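Budgeting for a first arm: what did you forget?

Last updated: January
Reading time: 3 min

**kustudik_shed**
So we've got the go-ahead to price up a small robot arm for our workshop and I'm stupidly excited! We do short runs of machined bits and the plan is to have the arm load and unload overnight. The arm quote is sorted. What I can't get a feel for is everything else. I've got $2729 left for grippers, fixtures, bench and odds and ends. Doable? What would you spend it on first?

**votutholm**
Doable, if you don't blow it all on the gripper. We bought a very fancy one and then had nothing left for fixtures, so it sat there for two months holding air. Fixtures first, every time.

**udia_bench**
Going to disagree with votutholm a bit. A cheap gripper with sloppy jaws will make every fixture look bad. We went with plain parallel fingers and a wrist camera from Çetinkaya, $664 for the finger set and brackets, and it's the best money we spent. Love that thing. The rubber pads are separate and they do wear, so put a line in for spares.

Our cell at the moment:

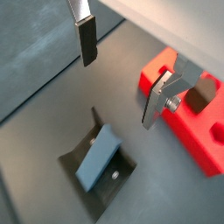
Metal fingers with the black pads on, red block on the right, blue piece sitting in the black bracket.

The bracket is screwed straight to the floor of the cell. Cheap as chips, and I'd make ten more before I bought another gadget.

**kustudik_shed**
Oh that's brilliant, thank you! Is the red one printed or bought? I like that it has different cut-outs in the one block.

**udia_bench**
Printed at our local library makerspace, $45 in filament and machine time after a couple of goes at the recess sizes. The first go was too tight and I had to take a file to it. Budget for getting it wrong twice.

**votutholm**
See, you're making my point for me. A $45 block and a bent bracket, and that's your whole cell organised. I'd still buy the basic gripper and put the difference into a decent base plate with a proper grid of holes. You'll move things every week for the first while.

**udia_bench**
Base plate yes, agreed. Basic gripper no. We tried one on loan and the jaws had that much play I could wiggle them with a thumb.

**paddock_maker**
Can I throw in lighting? We skipped it and our camera lost the plot every afternoon when the sun came round, about 3 pm. Two LED panels and a dimmer came to $162 and I wish we'd had them from day one. Also pale walls inside the cell if you can, they bounce the light around nicely.

**kustudik_shed**
Lighting wasn't even on my list! Adding it now. So far I've got fingers, spare pads, printed fixtures, base plate, lights. What about a guard?

**votutholm**
Get the risk assessment done before you price a guard. Ours changed the whole layout and we'd already cut the panels. Ask your insurer too, ours wanted paperwork I'd never heard of.

**paddock_maker**
Seconding that. And keep a bit aside for freight if you're regional, it stung us.

**kustudik_shed**
Good call on both. I'll do up a spreadsheet over the weekend and post it for you lot to pick apart. udia_bench, would you share the file for the red block? I'd happily pay for it.

**udia_bench**
No need to pay, I'll message it to you tonight. Check the recess sizes against your own parts before you print.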